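Packing Lunch the Night Before: Fruit, Bread and Water

Posted in Kitchen Basics

A packed lunch goes wrong in small ways. The bread dries out, the peach gets a bruise the size of a thumb, the water bottle sweats on the napkins. I have packed lunches for 9 years for two kids and one adult who says he will buy something and then doesn't. Most of what follows came from doing it badly first.

Clear the table before you start

Use one table or one stretch of counter and take everything off it. Wipe it with warm water and a drop of dish soap, then go over it with a clean dry cloth. Damp spots are what make the underside of bread gummy, so let it dry all the way.

A white table shows crumbs and juice right away, which makes it easier to keep clean. Peach juice doesn't look like much when it drips, but it turns brown by morning and then you need baking soda. Mix a spoonful with enough water to make a paste, leave it on the spot for 5 minutes, and wipe. Don't scrub with the rough side of the sponge on a painted or glossy top. It takes the shine off.

Set out the food before you get the boxes out. With everything in view you can tell whether you have a lunch or only a snack. Leave some space between things, too. A bottle that tips over onto the bread is the end of that bread.

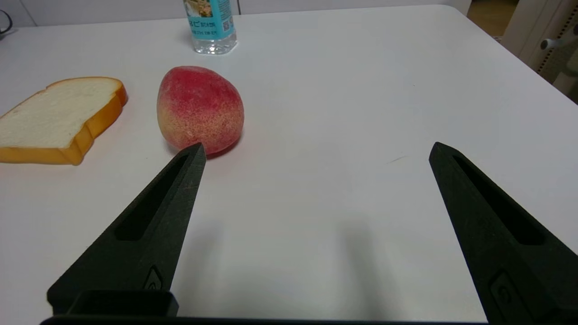
Hjørdis Dahlgren wrote in to say that she lays hers out the same way but leaves the bread in its bag until the very end, because in her dry kitchen a slice left on the table for twenty minutes already has a stiff edge. She also puts the peach in last. Her point about the bread is a good one if you have forced-air heat. In a humid house you have more time.

Peaches

Buy them a little firm if they are going in a bag. A peach that is perfect on Sunday evening will be too soft to travel by Tuesday.

To check one, press near the stem with the flat of your thumb. It should give slightly. Don't squeeze the sides, because that is where the bruises come from, and they won't show until the next day.

Firm peaches ripen on the counter, stem end down, not touching each other. A paper bag speeds it up. Once they are ripe, move them to the refrigerator, where they will hold for a few days. Hard peaches put straight into the refrigerator turn mealy and there is no fixing that.

Wash a peach right before it gets packed, and dry it. Rub gently with your hand under cool water if you want some of the fuzz off. My youngest won't eat them fuzzy.

For carrying, wrap the whole peach in a paper towel or a cloth napkin and give it its own container with a lid. A clean yogurt tub works. If you cut it, squeeze lemon over the slices and pack them tight so there isn't much air in there. They will still darken some. They taste the same.

Bread

Store the loaf at room temperature, closed up, away from the stove. The refrigerator makes bread go stale faster. The freezer is fine. Slice the loaf first, put a square of wax paper between every couple of slices, and you can pull out what you need without a butter knife and bad language.

Frozen slices can go right into the lunch box in the morning. They thaw by noon and they keep the filling cool in the meantime.

If you are making a sandwich the night before:

Spread butter or cream cheese all the way to the edges on both slices. It keeps moisture out of the crumb.
Keep tomato and pickles in a separate container.
Put lettuce in dry. Spin it, then pat it.
Wrap the sandwich snugly in wax paper and then put it in a box, so it can't slide around.

A single plain slice, to go with soup or fruit, does best in a small flat container. Bags let it bend and crumble.

Leftover heels go in a bag in the freezer until there are enough for crumbs. I dry them on a sheet pan at a low heat and run them through the grater.

Water bottles

If you use disposable plastic bottles, keep the case somewhere cool and out of the sun. The garage in June is too hot, and so is the trunk of the car.

For refillable ones, wash them every day. That means the cap too. Most of the smell people complain about is in the threads of the cap and under the seal. Once a week, fill the bottle halfway with warm water, add 2 spoonfuls of white vinegar, shake, let it stand while you do the dishes, and rinse well. Leave it open upside down on the rack overnight. Capping a wet bottle is how you get the musty smell back.

A cold bottle will sweat. Slip an old sock over it. A child's tube sock fits the slim ones, and a man's dress sock will go over the wider ones if you stretch it. Stand the bottle at the side of the bag and keep it away from paper and bread.

To freeze a bottle as an ice pack, pour out an inch or two first so there is room for the ice to expand. Lay it on its side in the freezer if you want it to thaw faster the next day.

Order of packing

Heavy things go on the bottom or along the side. Bottle first, then any hard container, then the sandwich, then the fruit on top. Napkin last, so it is the first thing that comes out.

If the bag has to lie flat in a backpack, put the fruit container in a corner where the seams give it some support. We had an Iltari bag with a stiff bottom panel for a while and that helped, but a piece of cardboard cut to size does the same job and you can throw it out when it gets sticky.

Anything with meat, egg or soft cheese needs an ice pack against it. Whole fruit and plain bread don't.

From the mailbox

Haris Qureshi asks whether nectarines can be treated the same as peaches. Yes, though they show bruises sooner because the skin is thinner. Wrap them.

Ankica Hodžić freezes her peaches at the end of the season. She cuts them in wedges, freezes them on a tray until hard, and then bags them. A handful goes into a jar of plain yogurt at night and is soft by lunch. I tried it with the skins on and would peel them next time.

Jingyi Xiong wanted to know how to get a stuck label off a plastic bottle. Soak it in warm water, peel what comes off, and rub the rest with cooking oil on a paper towel. Let the oil sit for a bit, then wash with dish soap. Hot water can warp thin plastic, so keep it to what your hand can stand.

Next time: getting the smell of onions out of lunch box lids.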